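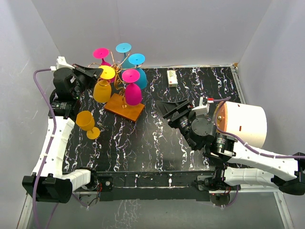

How to request city records as a freelance reporter

You don't need a press card to ask for public records. Any resident can file, and the steps are the same for a freelancer.

1. Find the office that holds the record. Police overtime is often kept by payroll, so call the clerk and ask.

2. Write a narrow request. "All emails about the Thampi Street project from January" will move faster than "all emails about construction."

3. Ask for a fee estimate before any copying starts. My first request came back as 1571 pages with a bill for $370. I cut it to 61 pages and paid $7.

4. Save the confirmation and write down the due date. If the date passes, send a short note that quotes the original request.

5. If you are denied, ask which exemption applies, in writing. You need that for an appeal.

Marta Zakharchenko

Last updated February 24, 2024

Comments

Nula: Does step 3 work for video? Our clerk charges by the hour for redaction.

Marta Zakharchenko: Yes, ask for the hours and the rate.

Lalelari: My denial gave no exemption at all. Sending the letter tonight.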